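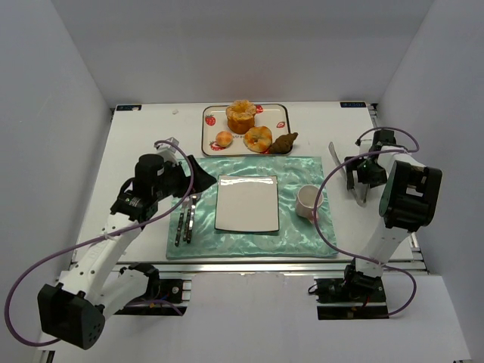 One place, set with care: a talk about the breakfast table

The owner of the small breakfast room Oter, in Villanueva, has laid tables for many years. She asked me not to print her name. "Write about the table," she said. "The table is more interesting."

We began with the placemat. She likes a teal one with some shine, because on a white table a white plate can disappear. "The plate needs a color under it. You put the mat first, you make it flat with the hand, and then the plate goes in the middle. If the plate is a little to the left, the guest feels it, even when he cannot say why."

I asked if a square plate is not difficult. She laughed. "It is more strict. A round plate forgives you. With a square one, I look at the edge of the mat and the edge of the plate, and they must agree." For her it is 2 minutes of work for each guest, and 4 when she is tired.

After this we spoke about the food. She does not put everything on the plate of the guest. One pastry goes there, and the others wait on a tray behind.
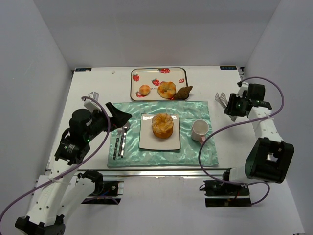
"People want to choose," she told me. "A bagel, a croissant, a small bun – they are different in color and in shape, so the tray looks rich also with only a few things." She is fond of trays with fruit printed on them, strawberries most of all, and she does not mind when the bread covers the drawing.

The mug she sets on the right. The knife and fork go together on the left, a habit of her family that some guests correct. "In school they teach it in another way, I know. But the right side I keep free for the coffee."

Her next plan is to change the napkins. She has not found the color yet.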